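Pale board back from sanding

The big pale board from the games corner is back out after its sand and oil. Lợi Đàm took it down to bare timber in January, working up from coarse to fine over six evenings, and finished it with two coats of food-safe oil. The small dark knot near the bottom was left alone, along with the wavy grain around it, as filling it would have shown more than the knot does.

Please wipe it with a dry cloth only. The toy blocks can go straight on the wood, including the yellow heart, but paints and glue should stay on the other tables. Spare felt pads are in drawer 10 at the Doltgate room, and the leftover oil is on the shelf above. 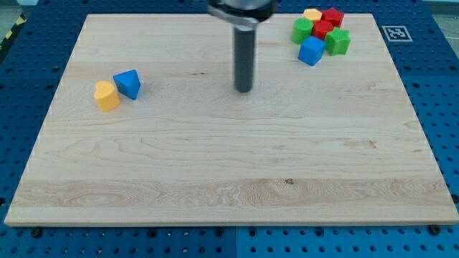
Quyên Trương writes that a second coat of oil on her own board at home stayed tacky for a week, and she would like to know which colour cloth was used to buff this one, as the red ones leave lint.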